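Clearing out the back room, part two

The back room took all of Sunday, and it still isn't done. I said in the last post that I would start with the shelves and leave the floor for later. I did it the other way around, because I couldn't get to the shelves.

We moved into the Wendt building in November and everything that didn't have a place went to the back. Boxes of cables, chairs from the old office, a roll of carpet that doesn't fit any room we have. For a while it was fine. You could still walk through. Then the second load came over from Treduvdale and after that you had to turn sideways to reach the window.

The boxes went first. I opened every one and put what was in it into three piles on the floor: keep, give away, throw out. The throw-out pile was the biggest by a long way. It was mostly packing foam and manuals for things we no longer own. I broke down 12 boxes and tied them with string, and the recycling people took them without complaint, even though I had missed the tape on most of them.

Cables I did sitting down. Anything I could name went into a clear bin with a label. Anything I couldn't name got one week on the windowsill, and if no one asks for it, it goes. I have done this before and I know I will miss exactly one of them in March. I can live with that.

Then the floor. It's a hard gray floor with a shine to it and it shows every mark. I swept twice, the second time with a damp cloth wrapped around the broom, and then went over it with a flat mop and plain warm water. The old cleaner left streaks, so I've stopped using it. Hurna, the hardware store on the corner, sells a concentrate that people like, but a small bottle costs more than I want to spend on a floor.

For the surfaces I used a spray bottle. I keep two of them going, one with water and a little dish soap, the other with diluted vinegar for glass and metal. Buy bottles in colors you can tell apart from across the room. I used to have matching clear ones with masking tape labels, and the tape came off as soon as it got damp. Write the date on the bottom too. Soap mixed in water gets a smell after a few weeks.

The trigger is the part that goes. If it pumps but nothing comes out, take the head off and run hot water through it for a minute before you buy a new one. That has fixed most of mine. A head from one bottle will often fit another, so I don't throw out a good one just because the bottle has cracked.
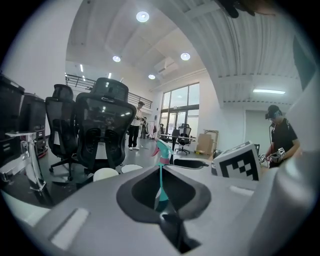
3 min read

The teal bottle with the pink head is the kind I mean. You can find it on a crowded surface without looking hard, and I have stopped picking up the wrong one.

The mesh chairs are staying. I had planned to give them away, but they are good chairs and the backs clean up easily. Vacuum the mesh with the brush attachment first, then spray a cloth and wipe. Don't spray the mesh itself or the dust turns to paste in the holes. Casters are slower. I turn a chair on its side and pull the hair out with tweezers, which takes longer than everything else on the chair put together.

Round white stools are low enough to go almost anywhere, and white tops show coffee rings, so they get wiped more often than they would if they were black. Chrome gets the vinegar bottle and a dry cloth right after. If you let it air dry you get spots and have to do it again.

Still to do: the shelves, the window, and the carpet roll. I asked at Zovuvel, the secondhand place, whether they would take the carpet — they want to see it unrolled first, and I don't have a room long enough to unroll it in. It's standing in the hallway for now.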